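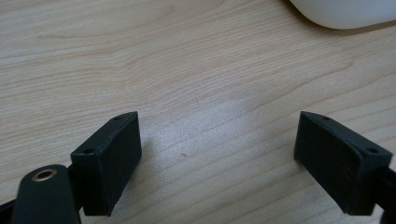

Gladys Nyaga asked at the end of last session why we bother with a hand-held gripper when the lab already owns a leader arm, and whether the two kinds of recordings can go into the same training set. Her second question takes up most of this handout. The first is shorter and comes first.

Unit 4: Recording demonstrations by hand and by remote control
Notes prepared by Severin Wieser
Read before the lab session

4.1 Two ways of showing a task

In remote control (teleoperation), the person moves a leader device and the robot follows. What gets stored is what the robot did: its joint angles, its finger opening, its camera views. Every recorded motion is one the arm can make, within its own speed limits. The drawback is time. In our September trial, new operators needed a lot of practice before they could set a cup down without knocking it, and they had very little feel for contact.

With a hand-held gripper there is no arm during recording. You hold the tool, the camera rides on it, and you do the task yourself. The fingers in the camera view should look like the fingers the robot will use later. People learn this quickly. The drawback is that a human wrist can make motions the arm can't follow, and the position of the tool has to be worked out afterward from the recording.

4.2 What the camera has to see

The view is close to the work and takes in both fingers and the surface between them. Three points matter for your recordings.

Finger opening. If the opening is estimated from the video, both fingers must stay visible, including when they are wide apart. Keep your sleeve and your other hand clear of them.

Glare. A shiny tabletop can throw back a bright patch between the fingers, which is where the object will be. Check the view before you start and move the lamp if needed.

Surface detail. Tracking works from features that stay still. Wood grain helps a little. A plain table with nothing else on it gives the tracker much less to go on, so leave a few fixed items near the work area.

4.3 Mixing the two kinds of data

Short answer to Gladys: yes, if the actions are written the same way. We store tool motion relative to the current tool position, plus finger opening. Joint angles from teleoperation are kept in the file but not used in training.

The Zumham set has 3,000 hand-held demonstrations of one placing task. After filtering, 2,986 were left. The other 14 lost tracking partway through. The teleoperated set for the same task has 1,420. Sample from both sets evenly at first, then try other ratios and write down what you used.

4.4 Lab work

Work in pairs. Each pair records 28 demonstrations, half with each method. Start each one with the fingers open and the object in a new spot. Don't delete failed attempts; mark them as failed in the log. Move at a speed the arm could match.

Leanne Sugden has the booking sheet for the leader arm. Calibration files are in the Prirnura folder on the course drive.

4.5 To hand in

Your log, one plot of finger opening over time for each method, and a page on where the two differ.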